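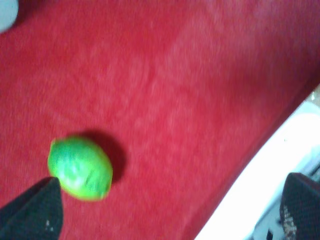
Jussara Vieira wrote to me in July to say that limes should never be kept in a fruit bowl, that hers went hard within the week at Urkside, and that she would be grateful if this blog would issue a correction to its earlier guidance on citrus. I have considered her letter with care, and the guidance is hereby amended.

Readers may recall that the previous post recommended a bowl on the kitchen table for all fruit in regular use. That advice stands for apples and for bananas that will be eaten promptly. It is withdrawn in respect of limes. In a warm kitchen the skin loses moisture, and a lime that was glossy when bought will become dull and leathery while the owner is still deciding what to cook.

The household has now adopted the following practice. Limes are wiped with a dry cloth on arrival and placed in a lidded box in the lower part of the refrigerator. The box holds 6, and no more than that number is bought at one time. Lemons are kept apart, for reasons of habit. A lime required for the evening meal is taken out in the afternoon, as a fruit at room temperature gives its juice more readily than a cold one. It should be rolled under the palm on a firm surface before it is cut.

The question of what one lime is worth in a recipe has also been raised. My notebook, which I have kept since moving to this address, has an entry on page 173 concerning a pickle from the Murari cookery leaflet. The leaflet asks for "the juice of two limes" and gives no measure. On the first attempt two small limes were used and the result was flat. On the second, larger fruit were used and my sister declined a further helping. I now squeeze into a measuring jug and stop at the amount I want. For the pickle, 100 ml has proved satisfactory for a full batch, and I have written this in the margin.

When choosing limes, I would ask readers to pay less attention to colour than the shops encourage. A yellowish green is perfectly acceptable and often indicates a riper fruit. Weight in the hand is the better test. The greengrocer on Grodmont allows customers to pick out their own, and I am obliged to him for his patience in this matter.

Peel should be grated before the fruit is halved. I have done it in the other order and do not recommend it. Any surplus zest may be mixed with sugar and stored in a small jar, where it keeps its scent for a good while. Halves left over after cooking go cut side down on a saucer and are to be used the next day.

Mrs Vieira also enquired about freezing the juice in an ice tray. I have no experience of this. Hao, who left a comment beneath the earlier post, reports that it works well for drinks and less well for dressings. I intend to try it once the present box is finished, and the findings will be entered here.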